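Skurnel bench gripper kit, trial unit: safety and inspection checklist with comments
Ciltville refurbishing shop, filled in by Jahangir Sultana 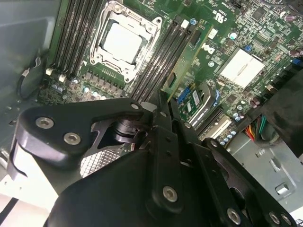
Dollari has lent us the kit until the end of November, and I promised them a proper write-up along with the ticks, so please forgive me if the comments run on a bit. We are trying it on opened desktop computers, on the boards that come through the shop by the pallet.

BEFORE POWER-UP

1. Emergency stop within reach of the operator's chair: OK
Lovely big button, and it latches with a good solid clunk. I would still like a second one at the far end of the bench (Dauda quoted us for one and it wasn't much).

2. Finger screws tight, hex heads clean: OK
All snug. The hex key supplied with the kit is a bit short for my hands, so I used my own.

3. Pivots and linkage free of play: OK, WATCH
The slightest wiggle when I push the tip sideways by hand. The manual asks for a check every 400 cycles, and I'd do it sooner while the kit is new to us.

4. Cables clear of the moving linkage: FIX
Please add another tie at the wrist before the next run. I have left a bag of them in the top drawer!

5. Computer unplugged, power button held down, side panel off: OK

6. Ground strap on chassis, operator wearing wrist strap: OK

WORKING INSIDE THE CASE

7. Approach speed set to slow: OK
Slow is 36 on their scale, and it really is slow, which I found very reassuring with a whole motherboard in front of it.

8. Clearance to memory slots and latch tabs: WATCH
The fingers are thick for this kind of space. Between the memory banks and the processor socket I would go in by jog mode only, and keep the power wires held back with a soft clip.

9. No contact with capacitors or the socket frame: OK

10. Grip force limit tested on the foam block: OK
Set to 47 percent. It let go nicely every time I tried it.

AFTERWARD

11. Arm parked, air off, tag on the switch: OK

12. Cycle count written in the logbook: NOT DONE
My fault entirely, I was chatting. Service is due at 2,000 cycles, so do please keep this one up.

Result: pass, with item 4 to be put right before anyone else uses it. J. Sultana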